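Diltumbridge Produce Exchange
@DiltumbridgePX
02/06/2018

The Exchange is making several changes to the winter home delivery program. This thread sets out what is changing for member households in Diltumbridge, Akgate and Horgan, and what stays the same. Please read to the end before calling the office. (1/26)

The program currently serves 2,321 households. Each receives one box of mixed fruit and vegetables every other week, packed at the Okholm depot and delivered to the door. Enrollment for the current season closed in November and will not reopen before spring. (2/26)

Box contents for the next delivery period: oranges, tomatoes, carrots, yellow onions, cabbage and one item chosen by the depot according to supply. Potatoes are paused. The last two loads received at Okholm did not meet our storage standard and were returned to the supplier. (3/26)

Members who asked for a no-citrus box on their enrollment form will get apples in place of oranges. This happens automatically. A second request is not needed and may delay the first one. (4/26)

Delivery windows are changing for Akgate only. Addresses north of the rail line move from the morning route to the afternoon route. Addresses south of the line keep their current window. Letters with the new times were mailed last week. (5/26)

Horgan members in buildings with a locked front entrance must have a working buzzer number on file. There are 74 Horgan addresses where the number we hold does not connect. We have written to each of them. Boxes for these addresses will be held at Okholm until the number is corrected. (6/26)

Several members have written to us about sorting and airing produce at home when kitchen space is short. Any flat, clean, dry area is acceptable for a short period. Please keep fruit out of direct heat, including radiators and sunny windowsills. (7/26)
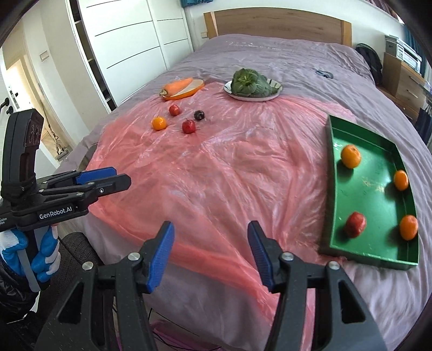
Can a member household change its delivery address partway through the season?
Address changes are accepted at any time, provided the new address is in Diltumbridge, Akgate or Horgan. Please allow one full delivery cycle for the change to take effect. The box already scheduled will go to the old address. (8/26)

Address changes must be made by the person named on the membership. If that person is unable to call or write, a signed note naming someone else is sufficient. The office keeps the note on file for the rest of the season. (9/26)

On boxes left outside: drivers will no longer leave a box on an open porch when the temperature is below freezing. Frozen tomatoes and cabbage made up most of the complaints received this winter. (10/26)

If there is no one at home in freezing weather, the driver will leave a card and take the box back to Okholm. It may be collected from the side door until the close of the following business day. Bring the card. A membership number is also accepted. (11/26)

Uncollected boxes are opened at the end of that second day and the contents go to the community kitchen in Akgate. We regret that we cannot send out a replacement. Members are not charged for a box that was returned because of freezing weather. (12/26)

Guidance on storage. Oranges keep for about a week at room temperature and considerably longer in the refrigerator. They should be loose or in an open bag. A sealed bag traps moisture and mold will follow. (13/26)

Look over the fruit on the day it arrives. One soft orange can spoil those touching it. Remove any fruit that gives under light pressure, has a wet patch, or smells sour. Small scars and uneven color on the peel do not affect the fruit inside. (14/26)

Wash produce just before it is eaten or cooked, under cool running water. Fruit that is to be peeled should be washed too, as a knife can carry dirt from the peel to the flesh. Soap is not recommended. (15/26)

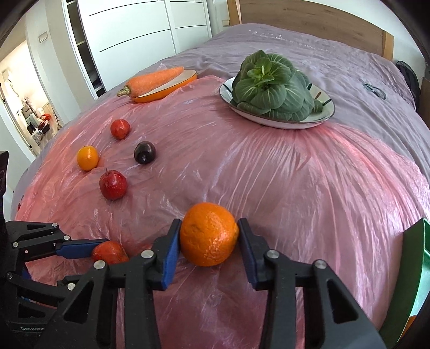
Tomatoes are picked early at this time of year and may be quite firm on arrival. Leave them at room temperature, stem side down, until they give slightly. Once ripe they may go in the refrigerator for a few days. Take them out an hour before serving for better flavor. (16/26)

Onions should be kept somewhere dark with moving air, and away from the carrots and cabbage. Carrots keep best with the green tops removed. If your carrots arrive with tops, twist them off the same day. (17/26)

Cabbage may be stored whole in the refrigerator for several weeks. Outer leaves that have wilted can be pulled away and the rest used as normal. Once cut, wrap the open side and use it within a few days. (18/26)

Reporting a problem with a box: call or write within two days of delivery and state your membership number, the item, and how much of it was affected. A photograph is helpful but is not required. Credit is applied to the next statement. (19/26)

We are not able to credit items that members simply did not want. The printed preference list allows each household to exclude up to two items for the season. It may be updated once without charge, using the form tucked under the box lid. (20/26)

Empty boxes. The depot bought 3,000 reusable boxes at the start of the season and fewer than expected are coming back. Please fold the box flat and set it by the door on your next delivery day. Drivers have been asked to collect as many as are left out. (21/26)

Boxes that are torn, stained or damp should go in household recycling where the city accepts cardboard. Please remove the plastic label pouch first. Do not tape a torn box for return, as taped boxes jam the folding table at Okholm. (22/26)

The fee remains $18 per box for the rest of the season. Members on the reduced rate keep that rate and do not need to submit new paperwork until fall. Payment by check, card or money order is accepted. Drivers do not handle cash and should not be offered it. (23/26)

The Diltumbridge office counter will be closed during the afternoon while the phone system is replaced. Morning hours are unaffected. Voicemail left during the work may not reach us, so members with an urgent delivery matter should call Okholm directly at the number on the box label. (24/26)

Printed copies of this notice, in large type on request, are available at the Diltumbridge office, the Akgate branch library and the Horgan recreation center. A copy will also be placed in every box in the next delivery period. (25/26)

Replies to this thread are read during office hours. Please do not post your address or membership number here. Send those by direct message or by mail. The spring enrollment dates will be announced on this account and by letter to current members. (26/26)

Correction to post 5: the dividing line for the new Akgate route is the rail line as far as the underpass, and Mill Road after that. Addresses on Mill Road itself keep the morning window. The letters sent to members have the correct information.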